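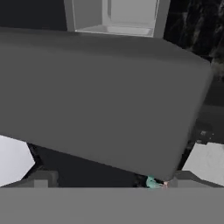
*Grey box, rounded corners, no label.*

# Parcel shelf: frequently asked questions

Braslow House has 36 flats and one parcel shelf. These are the questions that arrive most often, with the answers I have got tired of putting in the lift. Kheri Nyamweya

### Where do parcels go?

On the shelf in the ground-floor lobby, left of the post boxes. The radiator is a radiator. The bottom stair is a stair.

### How long can I leave something there?

Three days. After that it moves to the store cupboard, and you will need to email me to get it out. I check email in the evenings. I do not check it at six in the morning, though several of you have tested this.

### The courier says it was delivered. It wasn't.

Look at the photo the courier sent. If there is a blue door in it, your parcel is at Judance Court, across the road, where they have a flat with your number and a great deal of patience. If there is no photo, ring the sender. The sender has the contract with the courier, so the sender has to sort it out. The management company can't, and will tell you so after 19 minutes of pan pipes.

### My parcel has no name on it. How will anyone know it's mine?

They won't. Plain boxes with nothing written on them go to the back of the shelf, and you are welcome to claim one if you can tell me what's in it. "Something from the internet" has been tried.

### Can I have furniture delivered?

Yes, if you're at home to meet it. Sofas, mattresses and anything that takes two people to lift must go straight up to your flat. The lobby is a fire exit, and the wardrobe that spent most of November in it was much discussed at the inspection.

### What about food?

Hot food: come down and meet it. Supermarket shopping: the same, a bit faster. Meal kits may go on the shelf for the day. Fish may not, whatever the ice packs promise.

### Can I open a parcel to see if it's mine?

No.

### I opened one by mistake.

Tape it up, put it back and leave a note with your flat number. People are surprisingly nice about it. Flat 19 and Flat 3 now go on holiday together.

### Who takes the empty boxes away?

You do. Flatten them and put them in the cardboard bin in the yard. If the bin is full, keep them in your flat until it's emptied. A box balanced on top of the bin is in the yard by teatime and in the pond by morning.

### What is the door code?

I'm not putting it on a web page. Email me from the address we hold for your flat, and please stop writing it on the door frame.

*Last updated 27 May 2025*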